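Last updated: April

Opaque bottles and the sorting line

Colored plastic is harder to resell than clear. At Sandoval, where household containers are graded by hand after washing, Mounir Benjelloun keeps saturated colors in a separate bin — orange, red, dark green — and bales them at 100 kilograms. Paper labels add a step. Glue left on the wall of the bottle carries through to the flake and lowers its grade.
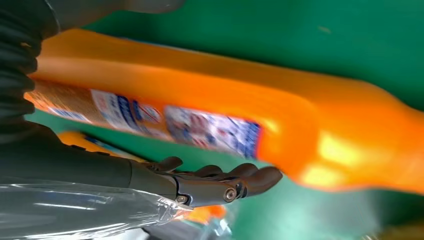

Wraparound labels take longer to remove than spot labels. Benjelloun soaks them for 20 minutes, then scrapes toward the base.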